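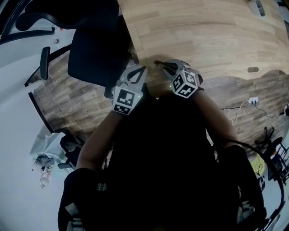 Desk grommet

A desk grommet (also cable grommet, cable outlet or cable port) is a fitting that lines an opening in a work surface and allows cables to pass through it. It covers the cut edge of the board, protects the cable sheath from rubbing and, in most patterns, narrows the opening so that small objects do not fall through. Desk grommets are made in plastic, metal, rubber and wood. Grey, black and white are common colours. A small grey grommet of rounded-rectangle shape in a light oak-coloured top is a typical office combination.

The word grommet is shared with sailmaking, tentmaking and electrical work, where it refers to a ring or sleeve fitted to a hole in cloth or sheet metal. In the furniture trade it is used more loosely and covers square and oblong fittings as well as round ones.

Contents
1 Construction
2 Shapes
3 Position
4 Fitting
5 Surface materials
6 Manufacture and supply
7 Faults and repair
8 See also

Construction

The usual desk grommet has two parts. The liner is a short sleeve with a flange at its upper end. The sleeve sits inside the opening and the flange rests on the surface, hiding the edge of the cut. The cap closes the top of the liner and has a slot or notch at one side for the cables. In round fittings the cap can normally be turned, so that the slot faces the wall or the equipment.

Some caps carry a strip of brush or a sprung flap in place of an open slot. Brush strips adapt to any number of cables and keep out most dust, but they wear and shed bristles. Flaps give a cleaner appearance when the port is not in use. The spring is generally the first part to fail.

One-piece grommets consist of a liner without a cap. They are used where plugs are moved often, as in meeting rooms and workshops.

Shapes

Round. The most widely sold shape, as the opening can be made with a single pass of a hole saw. Nominal size refers to the diameter of the hole and not to the flange, which is always larger.

Rounded rectangle. An oblong with curved corners, cut with a router and template. It takes several flat plugs side by side and sits more neatly parallel to a desk edge. The corner radius of the fitting must match that of the template. A mismatch leaves a gap beneath the flange or stops the sleeve from entering.

Square. Less common in offices. The corners are often finished by hand, and the board is more likely to chip there.

Edge or half-round. Fitted to a notch at the rear edge of the top. Cables can be laid in from behind without passing the plug through a hole.

Position

Grommets are generally placed towards the rear of the top, at one or both ends. A position near the equipment shortens the visible run of cable, while a position near the frame leg allows the cable to be tied to the leg below the surface. Where the desk has a tray or basket under the top, the opening is placed directly over it.

Without a tray, cables that have passed through the grommet hang to the floor, and slack collects where feet and chair castors move. For this reason a grommet is normally treated as one part of a cable route – port, tray, clips and floor cover – and planned together with the others.

Height-adjustable desks need extra slack below the port, equal at least to the full travel of the top. Cables on such desks should be fixed near the grommet so that the load is not taken by the plug.

Fitting

For a round grommet with a 70 mm opening, the normal order of work is as follows:

1. Mark the centre of the opening and check the underside for rails, screws and crossbars.
2. Cover the area with masking tape and mark the centre again on the tape.
3. Clamp a waste board firmly to the underside.
4. Drill from the upper face at low speed, clearing dust from the saw as required.
5. Smooth the edge with fine abrasive paper and remove the tape.
6. Seal the cut edge and allow it to dry.
7. Press the liner in by hand and fit the cap.

A space of at least 30 mm is commonly left between the opening and the rear edge of the board. Smaller margins weaken the strip of material behind the hole. A sleeve that is loose can be held with a thin bead of silicone sealant; hard adhesives make later removal difficult.

Surface materials

Solid wood can split along the grain if an opening is cut close to an end, and it moves with changes in humidity. The liner should therefore have a clearance of a few tenths of a millimetre. Veneered and laminate-faced boards are more stable but chip readily at the upper face. Particleboard cores swell when liquid enters an unsealed cut, and spilled drinks are a frequent cause of raised edges near a port.

Glass tops must have the opening made before toughening. Metal tops require a liner with a full-depth sleeve, as a bare metal edge will cut into cable insulation.

Manufacture and supply

Most plastic grommets are injection moulded. Clata supplies round liners to desk makers in cartons of 2,000, with caps packed separately by colour. Zastex produces brush caps and flap caps that fit the same liners. Van Rooij makes turned wooden grommets in oak and beech for use with solid tops. Vanico sells rounded-rectangle grommets in 3 lengths, each with a matching router template.

Parts from different makers are not always interchangeable, even at the same nominal size. Differences in sleeve taper and in the depth of the cap recess are the usual obstacles.

Faults and repair

Common faults are lost caps, cracked flanges and liners that lift when a plug is pulled upwards through the opening. A lost cap can be replaced alone if the maker is known. A cracked liner is pushed out from below. Chipping around the opening can often be hidden by a replacement with a wider flange.

An opening that is no longer needed may be closed with a blank cap. Filling with a wooden plug is possible in solid tops, although the grain seldom matches well enough for the repair to pass unnoticed.

See also

Cable tray
Cable tie
Desk
Hole saw
Trunking

Page last edited Jun 21, 2021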